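How to Report a Power Outage and Prepare for Scheduled Load Shedding

Issued by the Sulline Electricity Distribution Office, Customer Services
Last revised: 10/08/2021

This page explains how residential and small commercial customers in the Ernau and Dramivby service areas should report a loss of supply, how to read the load shedding timetable, and what to do before, during and after an interruption. Customers supplied directly from the transmission network should follow the procedures in their connection agreement.

Before you report an outage

Many calls to the fault desk concern a problem inside the customer's own premises. Please complete the following checks first.

Look at the main switch on your distribution board. If it has moved to the off position, switch off all large appliances and return it to the on position once. If it trips again, leave it off and contact a licensed electrician.

Check the display on your meter. Prepaid meters show the remaining credit in units. A blank display usually means that no supply is reaching the meter, and this should be reported. A display showing zero credit means that the meter must be recharged.

Find out whether neighboring buildings and street lights are also without power. The fault desk will ask for this information.

Consult the load shedding timetable for your feeder. Interruptions that fall within a published period do not need to be reported. 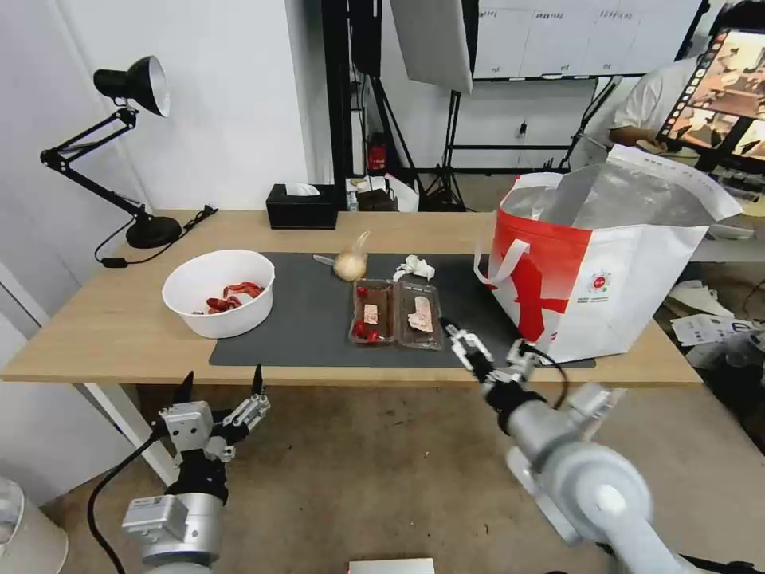 Customers should not open the meter box, break a seal or attempt to replace a service fuse. These items belong to the distribution office, and work on them may be carried out only by authorized staff.

How to report a fault

Step 1. Have your account number ready. It is printed at the top right of the bill, or on the card supplied with a prepaid meter. If you are reporting on behalf of another household, the meter number is sufficient.

Step 2. Contact the fault desk by telephone, through the online form, or in person at the Ernau or Dramivby customer office. The telephone line is staffed day and night. The customer offices do not accept fault reports by letter.

Step 3. Give the location of the fault. State the street, the nearest transformer number if it is visible from the road, and whether the whole street or a single building is affected. Transformer numbers are painted on the pole or on the door of the enclosure.

Step 4. Describe what you observed. Useful details include flickering before the loss of supply, an unusual noise from a transformer, or a tree resting on a line. Partial supply, in which some rooms have power and others do not, should be mentioned at the start of the call, as it may indicate the loss of one phase.

Step 5. Write down the reference number. You will need it for any follow-up inquiry or claim.

If power has not returned within 4 hours of your report, and no estimate has been published, you may ask for the report to be escalated to the duty engineer. A second report for the same address does not change its place in the repair queue.

Fallen lines and other emergencies

A fallen conductor must always be treated as live, including during a load shedding period. Keep people and animals well away from it, do not touch any fence or vehicle in contact with it, and call the emergency line at once. Do not use the online form for this purpose.

How to read the load shedding timetable

When available generation falls below demand, the system operator instructs distribution companies to reduce load. In the Sulline area this reduction is shared among 17 feeders, arranged in groups. The group letter for your feeder appears on your bill beneath the tariff class.

The timetable lists each group against periods of two hours. At Stage 1, each group is interrupted for one period per day. At Stage 2, a second period is added, normally at least six hours after the first. The stage in force is announced on the Sulline website and on local radio each evening for the following day.

Feeders serving hospitals, water pumping stations and the Daneshvar treatment works are excluded from the rotation. Homes and shops connected to these feeders may still lose supply if the operator orders an emergency reduction – this can occur without notice.

Switching may begin a few minutes before or after the published time. The operation is carried out feeder by feeder, and a crew may need to travel to substations that have no remote control.

Preparing for a scheduled interruption

Charge telephones and lamps in advance, and store drinking water if your building relies on an electric pump. Set refrigerators and freezers to a colder setting several hours beforehand, and return them to normal afterward. Keep the doors closed for the whole period. A closed refrigerator will generally keep food safe for four hours.

Perishable items that will be needed during the interruption may be moved to an insulated container with ice packs, so that the refrigerator is not opened repeatedly.

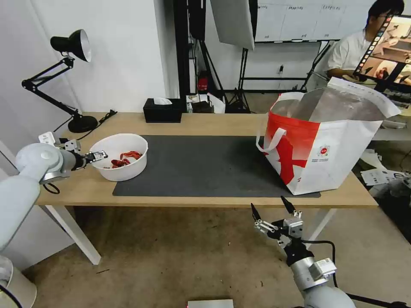 During the interruption

Switch off electric stoves, irons, water heaters and air conditioners at the wall. Leave one lamp switched on so that you will know when supply has returned.

Customers who operate a generator must observe the following rules. The generator must stand outdoors, away from windows and air vents. It may be connected to house wiring only through a changeover switch fitted by a licensed electrician. Connecting a generator to a wall socket can send current back into the network and endanger repair crews, and supply to the premises may be disconnected if this is found.

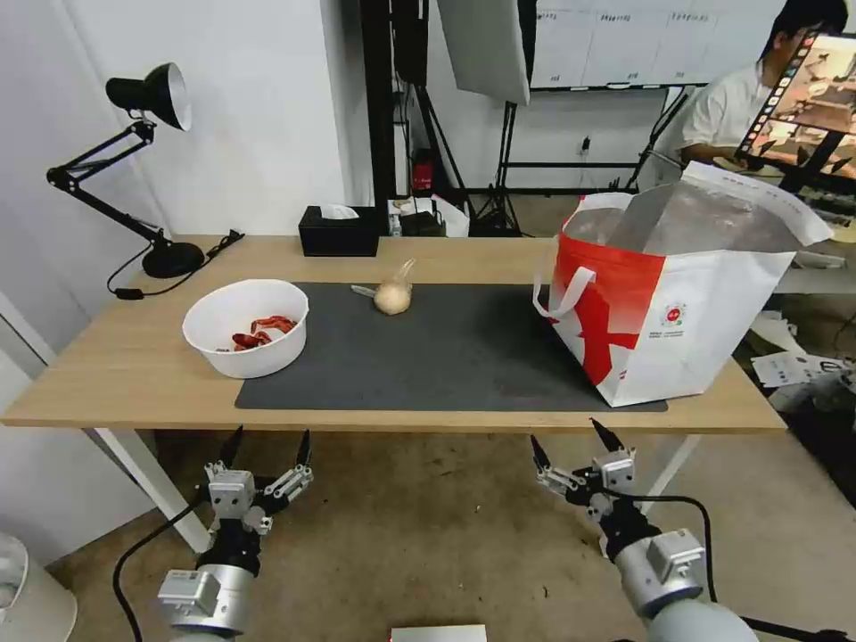

Fuel should be stored in approved cans outside the living area, and the engine must be allowed to cool before refilling. Candles should never be left unattended.

When supply returns

Wait several minutes before switching on large appliances, then start them one at a time. A sudden rise in load can trip the feeder again and extend the interruption for the whole group.

If lights are much brighter or dimmer than usual, switch off at the main switch and report the matter as a voltage fault. Discard any refrigerated food that has become warm or has an unusual smell.

Claims for damaged equipment

Claims may be submitted where damage was caused by a fault on the distribution network. Interruptions made under the timetable do not qualify. Complete the claim form, attach a technician's report and proof of purchase, and quote the reference number from your fault report. Forms are available at both customer offices. The Dramivby office will be closed to visitors for the last week of December, and claims during that week should be delivered to Ernau.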